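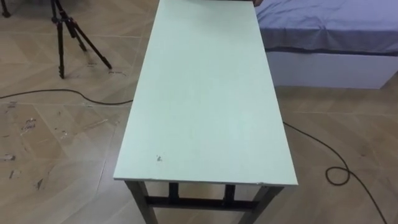
Head camera comparison, Ikonix against Ternholm, October 18, 2019. Same lift-and-walk job for both, same table, same person on the other end, and I swapped only the camera and its driver. The question from August was whether the Ternholm's wider view is worth the softer picture, and I think I have most of an answer now, with one big hole in it (see the bottom). For focus I ended up using the little dark speck by the front left corner of the tabletop. Everything else up there is that pale green nothing, a few faint smudges and no texture to speak of, so if I could make out the speck cleanly on the monitor I called it focused and moved on. Yuxi wants a proper printed target. Yuxi is right, and I'll print one.

Setup notes so I can repeat it. Camera pitched down so the near edge of the board stays in view and we still get floor past the crossbar. Exposure locked on both, auto white balance off on both (I forgot this on the Ikonix the first time and threw that run away). Controller is the Jiang build 1054, gains untouched. I did NOT retune between cameras, even though Tianyou thinks the yaw gain is a bit hot and would have loved an excuse. Five runs per camera, not counting the one I tossed.

Ikonix first. Nice crisp edges! The edge fit on the near side of the board locks on almost right away and mostly stays put, and the corner estimate barely wanders while the robot is standing still. Where it gets into trouble is sideways motion. The view is narrow enough that when the person leads the table off to one side, we lose a front corner, and then the estimator starts guessing from whatever straight line it has left. Twice it picked the side of the bed, which I suppose is a perfectly good straight line. I want a check on the crossbar or the front legs, they're dark against the floor and it would be dumb not to use them.

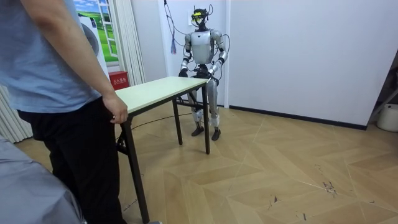 Tianyou's point, and I've come around to it, is that the person at the other end matters more than the camera does. When the lead is gentle both cameras look fine and you could argue all afternoon about which is better. When the lead is jerky, delay is the whole story. I measured camera-to-controller delay on both with the blinking light trick and the Ternholm came out at up to 100 ms, much worse than I'd expected, and it isn't steady either. The Ikonix was low enough that I stopped caring. You can feel it through the table, by the way. With the Ternholm the robot answers late and a bit too hard, and you end up nudging it back, and then it answers that too.

On the plus side, the Ternholm kept both front corners for every run, even the ones where we swung the table pretty far. It also sees more of the floor, so the cable check had something to work with. That check is still flaky (thin black cable on a patterned floor, it loves to call a grout line a cable) but at least the cables were in view for it to be flaky about. Lens distortion toward the sides is ugly and my calibration is old. Redo that before anybody quotes numbers from me.

Also tried the Grivov filter on the corner estimates, offline only, replaying the logs. It smooths the Ikonix nicely and makes the Ternholm look great on a plot while adding even more lag, so let's not get excited by the plot. Leaving it off for now.

Small annoyance: the driver restarts the frame counter whenever the bus hiccups, so the timestamps in run 2 with the Ternholm jump backward in the middle. I patched the log by hand. The raw one is next to it in the folder, please don't clean it up.
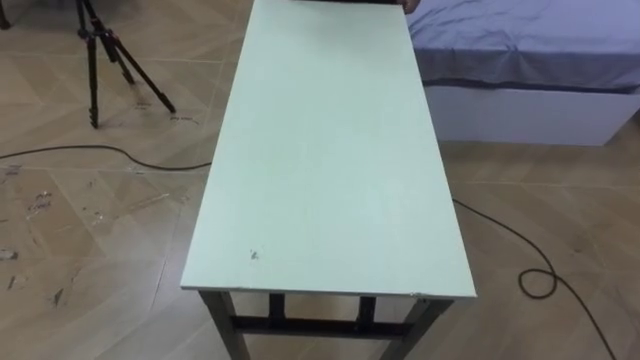
Where this leaves us

Ikonix stays on the head for now, mainly for the delay. If the Ternholm driver can be made to stop buffering I'd switch tomorrow, the wide view really is nicer to work with. Yuxi is going to look at the buffer setting, she's fairly sure there's a queue we can shorten.

The hole: I never compared them with the lights low, and all of this was in soft, even light with hardly any shadows on the board. A strong shadow across that tabletop could easily fool the edge fit on either one.

To do: print the target. Recalibrate the Ternholm. Crossbar check in the estimator. Ask Tianyou for his yaw gain numbers and try them on the Ikonix only, as a separate set, so I don't muddle this one.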